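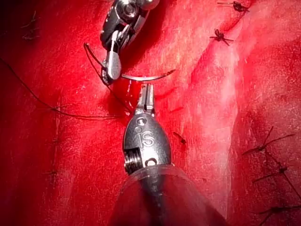

6. Jaw does not release the needle

Applies to Falanow needle drivers on the Riedl cart. Section rewritten May 28, 2023 after the stuck jaw reports from Menau. Older printouts – throw out.

What you get: code 218, one long tone, grip light stays amber. Master handle opens, jaw stays shut. Sometimes no code, only the tone.

CAUTION: Do not pull. Do not power cycle with a needle in the jaw. On restart the wrist homes and takes the needle with it.

1. Feet off all pedals. Say "stuck jaw" out loud so bedside hears it.

2. Hold both arms where they are. Camera stays on the tips.

3. Bring the second instrument close and take hold of the needle or the thread, whichever is nearer. Don't regrip over and over.

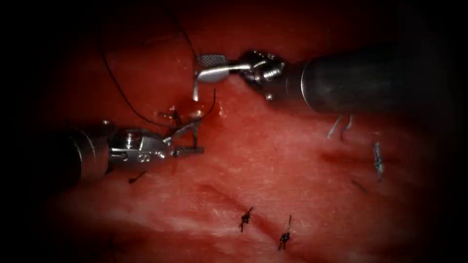
4. Leave slack in the thread. A tight strand will drag on tissue when the jaw lets go.

5. Press GRIP RESET, hold 10 seconds. Jaw opens slow. If it dosen't, one more try, then step 6.

6. Bedside: release key into the back of the housing, quarter turn counterclockwise. Stop at the click. Operator keeps hands off the masters untill the key is out.

7. Needle out, needle counted, then instrument out. Tag it, bag it, no reuse.

Note: code 218 clears itself after step 5. Still write it in the log, with the cycle count. Over 3000 on the drive unit – swap the unit too.

Note: release key lives in the Tekedwood tray, left slot. Missing key = cart is out of service.

Questions on the reset, Majdi Masri. Tagged instruments go to Heidrun Leitner, same shift.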